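Last updated: 3 Jan 2022

A day at the Astwood gas terminal open day
Posted 3 Jan 2022, by the Cuesta Energy Notebook

We use cookies to remember your reading preferences. By staying on this page you agree to their use.

I'd had my name down for the Clastport open day since the last one was called off, so when the email came through in November I said yes before I'd even worked out how I was getting there. Clastport, for anyone who hasn't followed these pages, is the small gas export terminal that Pleteo runs on the inlet at Astwood, and it's the place half my neighbours either work at or grumble over (a few do both!).

The coach left from the rec centre car park and we were given hard hats, orange vests and a very decent egg sandwich before anyone said a word about gas.
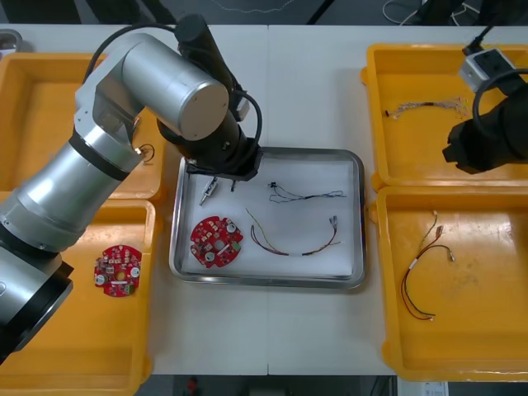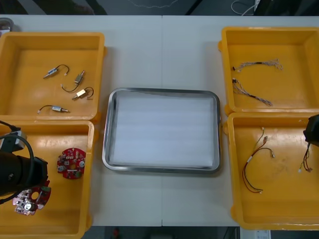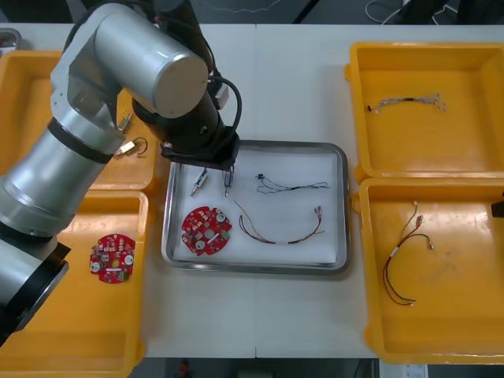

Out to the tank

There is one storage tank, and you don't get a proper sense of it from the highway. We walked most of the way around it on a gravel path with the wind coming straight up the inlet, and our guide had to shout. The gas arrives by pipeline, gets cleaned and chilled until it turns to liquid, and then waits in the tank for a ship. I knew that much from the brochures, but I'd never understood how much of the site is given over to the chilling. Row after row of fans, all humming away, and a smell a bit like a hot hair dryer when you stand downwind.

I asked about noise, as I'd promised the people on my street I would. The guide said the fans are run slower overnight when the weather allows it, and that there's a phone line for complaints. I wrote the number down and then managed to leave the paper on the coach, so I'll have to ask for it again.

The jetty

This was my favourite part and I could happily have stayed another hour. The jetty is 608 metres long, and they take you out in a little electric shuttle that holds 20 people if everyone breathes in. No ship was in, which was a shame, but it did mean we could go right up to the loading arms. They're enormous, painted a faded blue, and they swing out to meet the ship's pipework. Our guide explained the quick release that lets them come away if a vessel starts to drift, and a boy near the front asked whether he could press the button. He could not.

There were two seals under the jetty on the way back, and I'm afraid the whole shuttle stopped listening to the talk on tanker scheduling at that point.

Questions over tea

Back in the visitor hall there was tea and a plate of date squares, and a question session that ran well past its time. Most people wanted to hear about the Cuesta expansion, the plan for a second tank on the flat ground behind the ferry road. Pleteo's people were friendly but careful. They said the environmental review is still open and that no investment decision has been made, and when a woman asked whether a partner was being sought to share the cost, they said they couldn't discuss it. She asked again in different words, bless her, and got the same answer.

They were more forthcoming on jobs. The site has taken on 23 apprentices so far, mostly electrical and instrument trades, and the training takes 3 years. I talked to a couple of them by the urn and they seemed to like it well enough, apart from the early starts.

I'd still like to see some figures on water use for the second tank, and I've written to ask. If a reply comes I'll put it up on this page.

If you'd like to go yourself, wear proper shoes and bring a warmer coat than you think you need. Children have to be eight or over for the jetty part, and the coach has very little room for prams.

Enjoyed this? Enter your email to get our newsletter. You can unsubscribe at any time.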